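Filed under: Laundry & Wardrobe > Set-Up Guides > Folding at Home

Part 2: Knits and ribbed tops

Okay, knits! I left these until after the T-shirts on purpose, and if you've got your Flirnness drawer dividers in already you're halfway there.

1. Clear yourself a flat spot. I use my desk (mat and all) because the bed is too soft and everything slides around.
2. Pick up one knit at a time and give it a gentle shake. Don't yank the ribbing, it stretches.
3. Lay it face down and smooth it from the middle out to the edges.
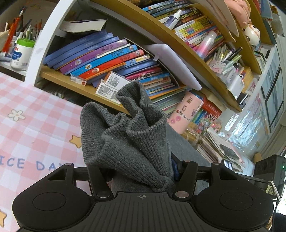 Radoslava Hudec wrote in to say she skips the shake altogether and rolls her ribbed tops straight from the basket, and her colour-sorted drawer has stayed tidy since March.

Fair enough, rolling works too! If you go that way, jump to step 5.

4. Fold both sides in, sleeves flat along the back, then fold up from the hem in thirds.
5. Stand it on its edge in the divider. My drawer takes 21 thin tops, or a lot fewer chunky grey jumpers.

Note: leave a finger's width at the end of each row or you'll never get anything out.

Caution: please don't hang heavy knits, even on the padded Murín hangers. I wrecked a favourite that way.

We use cookies to remember your preferences. Accept | Manage settings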